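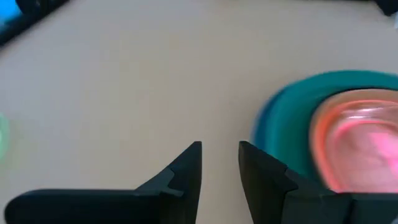

1/14

Okay, table thread. A few of you asked how the great kitchen table clear-out is going, so I'm going to put it all in one place and then you can mute me in peace.

2/14

The rule I set myself: the middle of the table stays bare. Stuff may live at the sides for now, but the big beige middle is for eating and for the jigsaw I keep promising myself. I've had this table since August and I think I'd forgotten what color it was!

3/14

So, the plate. Teal green, round, a tiny bit bowl-ish depending on who you ask (my sister says bowl, I say plate, we've stopped discussing it). I love this thing way more than it deserves. Everything looks better on it. Toast looks better on it.

4/14

And on top of it the pink see-through container with the reddish-orange rim. I know pink on teal is a lot. I put them together by accident while I was stacking things and then stood there grinning at it like a fool. They're staying together.

5/14

It's so shiny, too. When the light gets in there the whole inside goes hot pink, and the beige table makes it look even pinker. I have a very sensible white kitchen otherwise, so let me have this.

6/14

Some backstory for the newer people: the table is a Groter, bought secondhand from a couple who were moving abroad. They wanted 400 for it, I said I had 179 and a car outside, and after a long silence the guy said fine, but you carry it. Two flights of stairs. My knees still bring it up.

7/14

What I like most is that it's matte. My old one was glossy and showed every fingerprint, every crumb, every ring from every mug going back to the dawn of time. With this one I wipe it once after dinner and walk away.

8/14

Wiping tips, since I got three messages about it after the last thread: damp cloth, a drop of dish soap, then a dry cloth. I've tried the Evach spray everyone raves about and it left streaks on mine (maybe I used too much, I do tend to use too much of everything).

9/14

The sides are still a mess, I'm not going to pretend. There's dark stuff in both far corners and something light green way over on the left that I'll deal with when I'm feeling stronger. I do one side per evening. That's the whole system. If I try to do all of it at once I end up on the floor reading old birthday cards.

10/14

Where things are going so far:

Mail goes in the hall drawer, opened or not.
Pens go in the mug with the chip in it.
Batteries go in the jar, and I'll test them someday.
Anything with a cable goes in the Harkov box, which used to hold boots and is now so full the lid sits up at an angle.

11/14

Leonie Hauser got me into this, by the way. She came over for coffee, moved five things off a chair so she could sit down, and didn't say a word about it. Worst kind of criticism!! I cleared the chair that night and then sort of kept going.

12/14

She also wants me to get one of those Schwaiger wall shelves for the plates and bowls so they're up off the table. I go back and forth. I'd get so much room back, but I like having the teal one within reach, and I'm short, and I know exactly which shelf it would end up on. Anyone have one? Does it wobble? Please be blunt.

13/14

Replying to the person who asked what goes in the pink container: it changes! Last week it was clementines, before that clothespins for some reason. I'm thinking of making it the snack one so it has a proper job. My nephew has already voted for pretzels and he's pushing hard.

14/14

Left side tonight, starting with the light green thing. If it's still on the table by the weekend you're all allowed to yell at me. Also still looking for a jigsaw, 500 pieces tops, no sky please, I can't do another sky.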